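Search this site Go Enter search terms
Print this page E-mail this page

About Us

Hi, and welcome! We're Nallosard, a small outfit on the second floor of an old print shop in Sarstead, and what we do all day is teach robots to handle ordinary household stuff. Cups, tissues, pencil cases, the junk that piles up on a kitchen table. We do it with hand-held grippers: a person picks one up in each hand, does the chore, and the grippers record how the hands moved. Later a robot arm gets to learn from it.

I started the company with one table and a lot of tape. There are 12 of us now, and most people who find this page want to know about The February Thing, so I'm going to put it right here where it's easy to find (it used to be buried under the parking directions).

What went wrong in February

We had a contract with Borkholm, who run a test kitchen with two robot arms in it. They'd asked for 4000 recordings of people clearing and setting tables. We delivered every one of them on time and I bought everybody lunch. Then the first arm they trained on our data reached for a cup, went too low, and pushed its fingers straight into the tabletop. It kept pushing until the overload cutout tripped. One bent finger, one cracked wrist cover, a nice long gouge in the table. The gate was closed and no one was inside it, thank goodness, but the arm had been moving faster than I'd ever want to be near.

My first reaction was that it had to be their arm. It wasn't! It was us, and it took me 4 days of grumpy phone calls to admit it.

Each of our grippers carries a cube with black and white patterns on it, and that's how we work out where the gripper is. On one of the left-hand units, the screws holding the cube had backed out a little. You couldn't see it. You could feel it if you wiggled the thing, but we weren't wiggling. The cube sagged by a few millimeters, our software believed the cube, and so every recording from that unit had the fingertips in slightly the wrong place. People's hands did everything right, and the numbers said something else.

What still bugs me is that we had a warning. One of our crew had mentioned weeks earlier that her left gripper "felt rattly," and I told her to tighten it and carry on, which she did. I never asked what it had done to the recordings from before. That one's mine.

So we pulled everything made with that unit, redid it at our own cost, and paid for the repair on the arm. Borkholm was very decent about the whole business and they're still a customer.

How we work now

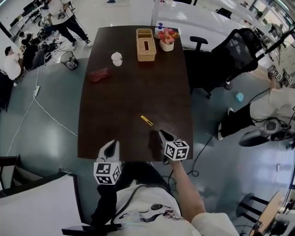

The biggest change is that the first few minutes of every session are boring on purpose. Before anybody touches a real object, they wiggle both cubes, then bring both grippers to a set of marked points and hold still while we compare the readings. If the numbers disagree, the gripper goes on the Bodnár shelf (named after the brand of an ancient filing cabinet we inherited with the lease, long story) and doesn't come back until it's been re-measured. We also paint a thin stripe across each screw head, so if it turns, the stripe breaks.

We log which gripper made which recording too. I'm embarrassed that we didn't before, but there you go. And anyone in the room can stop a session, including whoever started last week, and they don't have to explain themselves first.

We've had 2 more loose cubes turn up in those checks, both before any recording was done. I was weirdly thrilled both times!

If you're thinking of working with us, ask to see the fault log when you visit. We keep it by the door, and the coffee's right next to it.

Print this page E-mail this page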